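Workshop tips: sharing a bench with a small robot arm

My neighbour Ashok Rathore asked me to write down the rules we use in our shed, after he bought a second-hand arm in August and wanted to put it beside his drill press. I am not an engineer. These are the habits that Hiba Hakim and I agreed on, and we try to keep them.

Before switching on

Read the manual for your own model, also the boring part in the front. If the manual and this page do not agree, follow the manual.

Find the emergency stop and press it once with the arm standing still. It should be within reach of your hand from the place where you normally stand. Ours was behind the vice for 2 weeks, and I am a little ashamed of that.

Mark the full reach of the arm on the floor with coloured tape, then add 100 mm. Stools, bags and extension cords stay outside the tape.

Tie back long hair. No gloves with loose cuffs, no scarf, no lanyard.

Setting out the work

Put only the things for this job on the bench. A forgotten screwdriver can be pushed over the edge very easily.

Tall pieces need more attention than heavy ones. If a box stands upright on a rack, check the travel height of the gripper against the top of the box and not against the bench.

Leave free space on both sides of the piece for the fingers. Measure with the gripper open, as it takes more room than you think.

If one part lies partly under another, write down which one must go first, and keep to this order.

First run

Simulate it if your software can do this. It costs nothing to hit a rack on the screen. Ashok skipped the simulation one time and bought a new rack.

After that, run at the slowest speed with an empty gripper, with one hand on the stop. Then slow with the piece. Only then go faster, in small steps.

Never reach in to straighten something while the arm is waiting. A waiting arm is not a switched off arm. Stop it, reach in, come out, start again.

When you finish

Park the arm, turn off the power at the wall and take the key with you. Wipe the fingers with a dry cloth. We write the hours in a notebook and check the bolts at the base every 11 hours of work, but your maker may give another number. 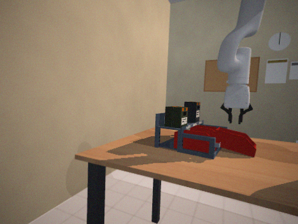
Simulated run: open gripper above the red part, two boxes upright on the rack.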